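Forum Robotique de manutention > Apprentissage par démonstration > Téléop ou guidage manuel pour du prélèvement en bac ?

kardan_b
Posté le 26 décembre 2021

Bonjour à tous,

Je monte un jeu de démonstrations pour une tâche de prélèvement sur rack dynamique : prendre un sachet dans un bac bleu, le poser dans le bac voisin, revenir en position de repos. Bras Vomano à six axes, pince parallèle, caméra en tête. L'apprentissage se fait par imitation, sans récompense, à partir des trajectoires articulaires et des images.

J'ai enregistré 74 démonstrations en guidage manuel (compensation de gravité, je tiens le poignet du bras) et 600 en téléopération avec un bras maître Stosura. La politique entraînée sur le seul guidage manuel se comporte mieux en approche, mais elle s'arrête au-dessus du bac une fois sur deux. Celle issue de la téléop descend, puis ferme la pince trop haut.

Le rack est en inox, avec des chemins à galets inclinés, et la traverse avant renvoie beaucoup de lumière. 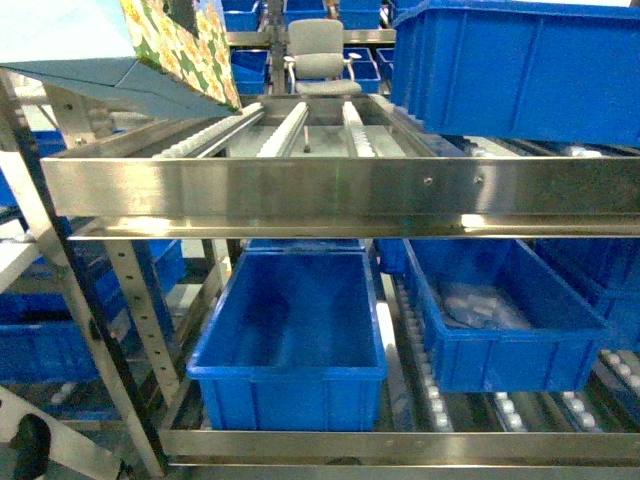

Le passage entre le niveau haut et le niveau bas est étroit. En guidage manuel je sens le contact tout de suite, en téléop je n'ai aucun retour d'effort et je compense en ralentissant. Résultat : des durées d'épisode très inégales d'un opérateur à l'autre.

Ma question : faut-il mélanger les deux sources ou tout refaire dans un seul mode ?

tourne_a_vide
Tout refaire en téléop. En guidage manuel, ta main et ton avant-bras sont dans l'image pendant la démonstration et n'y sont plus à l'exécution. Le réseau apprend à se repérer sur ta manche. L'arrêt au-dessus du bac vient probablement de là.

kardan_b
J'avais masqué la zone de la main avant l'entraînement. Masque fixe, réglé sur les premiers épisodes.

tourne_a_vide
Un masque fixe sur une main qui bouge, donc. Et à l'exécution, tu appliques le même masque ?

kardan_b
Non.

tourne_a_vide
Voilà.

mlle_hysteresis
Pas d'accord pour jeter le guidage manuel. Il y a une autre solution : rejouer les trajectoires enregistrées à la main, opérateur hors champ, et n'enregistrer les images que pendant la relecture. On perd les épisodes où le sachet a glissé, on garde les autres. Il faut remettre l'objet exactement à la même place avant chaque relecture, ce qui est pénible avec un tas de sachets et très faisable avec un objet rigide seul sur une table.

Sur notre banc, 15 trajectoires guidées puis rejouées ont suffi à corriger la phase d'approche d'une politique apprise en téléop. Tâche plus simple que la tienne, je précise.

gr_pignon
« Suffi », mesuré comment ? Quinze trajectoires, sur une approche dont le point de départ ne change pas, ça s'apprend par cœur.

mlle_hysteresis
Départ tiré au hasard dans un cube de quelques centimètres, et objet déplacé entre les essais. Je n'ai pas dit que cela généralisait à un autre rack.

gr_pignon
D'accord, c'est déjà mieux. Je maintiens que la relecture ne vaut rien dès qu'il y a contact. Un sachet plastique ne se déforme pas deux fois de la même façon. Pour la fermeture trop haute, je regarderais plutôt la synchronisation : si les images arrivent en retard sur les angles articulaires, chaque commande de fermeture est associée à une vue prise plus haut. C'est exactement le symptôme décrit.

kardan_b
Vérifié. Les images sont horodatées à la réception et les angles à l'émission. Il y a bien un décalage, et il n'est pas constant. Je repasse tout sur l'horloge du contrôleur.

Entre-temps j'ai essayé de séparer les difficultés, comme le suggérait mlle_hysteresis : une tâche sur table blanche devant le rack, avec une carte imprimée pliée en chevalet à saisir par le haut. Même bras, même opérateur, enregistrement en téléop uniquement. L'arête supérieure donne une prise nette et on voit immédiatement si la pince se referme trop tôt – la carte se couche ou reste debout.
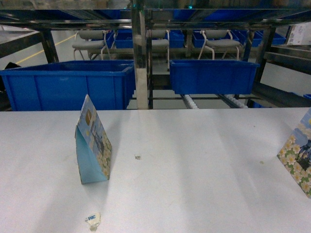
Combien de démonstrations faut-il pour une tâche aussi courte ?

Tout dépend de la variation de pose. À pose fixe, quelques dizaines conviennent ; avec position et orientation libres sur toute la table, comptez plusieurs centaines, réparties volontairement et sans répéter les poses commodes pour l'opérateur.

tourne_a_vide
J'ajoute : garde les reprises. Si l'opérateur rate la carte, remonte et recommence, c'est une démonstration utile à condition de couper la fermeture ratée. Beaucoup d'équipes suppriment l'épisode entier, et la politique ne sait pas quoi faire après un premier échec.

gr_pignon
Couper au milieu d'un épisode crée une discontinuité si tu prédis des séquences d'actions. Il faut couper en deux épisodes distincts. L'outil Clestitz le fait mal, il recolle les segments à l'export.

mlle_hysteresis
Seulement si l'option de fusion est cochée. Elle l'est par défaut, je te l'accorde.

kardan_b
Elle l'était. J'ai 2,246 segments à réexporter. Le décalage d'horloge est corrigé sur les nouveaux enregistrements, pas sur les anciens, que je garde de côté. Je relance l'entraînement en téléop seule, sans le guidage manuel, puis je testerai la relecture sur la phase d'approche. Je posterai les courbes dans ce fil.

gr_pignon
Poste aussi le taux de réussite par position de départ. Les courbes de perte ne disent rien de la hauteur de fermeture.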